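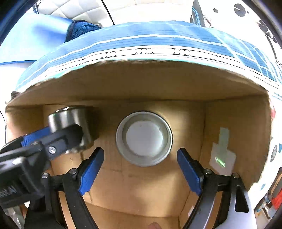
**Whole bean or ground for a shared kitchen?**

**mtamuno** - 12/11/2020
So our building on Ekau Street started a coffee kitty in October and I got stuck doing the ordering. We've been getting Grekano ground because it's easy, but two people now want beans and a grinder. I don't mind beans, I have them at home! But at 7 am in a shared kitchen with thin walls? Anyone done this?

**grukia_fan**
Beans, no question. Ground coffee tastes like the cupboard after a week. Get a hand grinder and the noise problem goes away.

**E. Mrema**
Gonna disagree with that. We had a hand grinder on my floor and people used it for maybe a month, then everybody went back to instant. Ground is fine if you buy small bags and keep the lid on tight.

**grukia_fan**
@E. Mrema small bags cost way more per cup though.

**E. Mrema**
Not that much more. I paid 2,078 for the big Aliyu bag and 1,044 for the half size, so you lose practically nothing. And the big one always goes stale on us.

**pourover_pat**
Do both? One tin of beans, one tin of ground, label them - people sort themselves out. Please don't store either in the fridge, mine tasted like onions.

**mtamuno**
Ha, ok, the fridge thing was going to be my next question. I like the two tins idea. Morenike's law says the decaf drinkers show up next, and I am not buying a third.

**grukia_fan**
Still say beans.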